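# How to Check and Report a False Job Recruiter

Delavdale Office of Public Safety, Fraud Prevention Unit
Updated 5 Jan 2026

This guide is for residents who have been offered a paid place in a public service, a training academy or a private security firm by a person they do not know well. It explains how to check the offer, what to do if money has already changed hands, and how to file a report with the Fraud Prevention Unit.

Last year the Unit opened 286 files on false recruitment. Most involved a person who claimed to hold a rank or position and offered to move an application forward for a fee. Public employers in Delavdale do not charge applicants at any stage. Uniforms, application forms and medical exams are paid for by the employer.

## Before you reply to an offer

1. Write down the full name, rank or title, and phone number the person has given you. Ask for the name of the office where the person works.
2. Find the main telephone number of that office yourself, from the county directory or from a printed notice at the office. Do not use a number supplied by the recruiter.
3. Call and ask whether the person is employed there and whether the position is open. Staff may confirm employment, but they will not discuss individual applications by phone.
4. Ask for the vacancy number. Every public vacancy in Delavdale has one, and it can be checked at the front desk of any county building.

A uniform, a badge or a business card is not proof of employment. Licensed private firms, including Baudry Security and Urorari Guard Services, must give applicants a written offer showing the company license number. An offer made only by text message should be checked with the firm before you send any personal documents.

## If you are asked for money

Stop the conversation and do not send a deposit, even a small one. In many of the files reviewed by the Unit, the first request was low and later ones were described as fees for a medical exam, a background check or a bed at the academy. One applicant made 16 separate payments before asking the employer whether a place existed.

Do not tell the recruiter that you plan to report the matter. Do not arrange a meeting to recover the money or to obtain a confession. If you feel you are in danger, call the emergency line at once.

## If you have already paid

Contact your bank or payment provider the same day. Residents who sent money through the Edeo transfer service should open the transaction in their account, select "Dispute," and save the reference number shown at the end. A dispute can be opened before a police report exists, and the report number can be added later.

If you gave out your identity card number or a copy of your birth certificate, ask the county clerk to place a notice on your record. The notice is free and stays in place for one year -- it may be renewed in person.

## What to keep

Keep everything in its original form. This includes:

- messages, emails and voice recordings
- receipts, bank statements and transfer confirmations
- any letter, form or card the recruiter gave you
- the names of other applicants who were present

Screenshots are accepted if the sender's number and the date of each message can be read. Do not write on paper documents or staple them together. Place each one in its own envelope and write a short label on the outside before putting the document in.

## Filing the report

Reports may be made at the Unit's counter or by mail on Form 1070. Complete all 3 pages. In Part B, describe events in the order in which they took place and use the recruiter's own words where you remember them. If you are unsure of a date, write "not certain" beside it.

An officer will assign a file number when the report is received. Please quote that number in all later contact. Applicants under 18 must be accompanied by a parent or guardian.

"People often wait because they are embarrassed," said Despina Ursu, who supervises the intake counter. "A report made late is still useful to us, and it may match one we already hold."

Evening information sessions will resume in February. Employers who wish to host one should write to Bogdan Dobre, Outreach Coordinator, at the Unit.
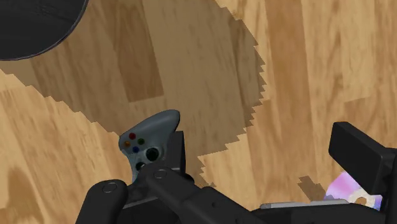
*Public Safety Guidance Series, No. 16*

Printed copies of this guide and of Form 1070 are available at all county buildings. Large-print copies may be requested at the intake counter.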